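Menura open day in Curnthorpe – worth going?
Forum > Automation > Shows and visits

tolum_fan
Went to the Menura open day in February. 30 of us in the first group. Has anyone else been? I'm trying to decide if I should send two people from our shop to the next one.

P_Limsakul
I was in the second group. The talk ran long and we only got a short time at the tables. Prasert Suksawat did the tour and he knew his stuff, but I wanted more hands-on.

gearbox203
What do they show? If it's another arm moving boxes, I'll pass.

tolum_fan
Mostly soft goods. Knits, caps, that kind of thing. They do it with hand-held grippers, one in each hand, with a cable on each. The task at our table was putting things on a white wire rack with two tiers. Couple of pictures: 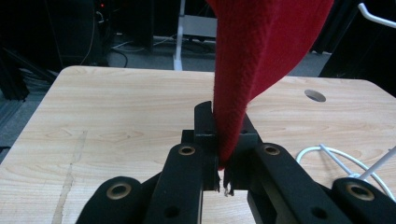
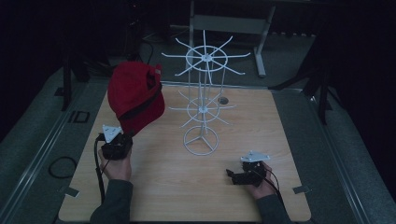 The talk covered how many runs they want for one task. Suksawat said 2,000. I asked if that was per item or for the whole rack and he said whole rack.

gearbox203
2,000 by hand for one rack? I don't see how that pays. A fixture and a simple pick and place would do caps all day.

P_Limsakul
Caps maybe. Try a fixture on knits – we did at my last job and gave up after a month. Every piece sits differently.

gearbox203
Then you feed them flat. It's a feeding problem.

acoelho
Agree with gearbox on caps, not on the rest. Went last year and the parking is bad, by the way. Use the lot behind the bus station.

tolum_fan
Thanks, I'll send one person and see. Does the sign-up form still close at noon the day before?

P_Limsakul
It did for us. Email Duangjai Sriwong if it's full, she found me a spot.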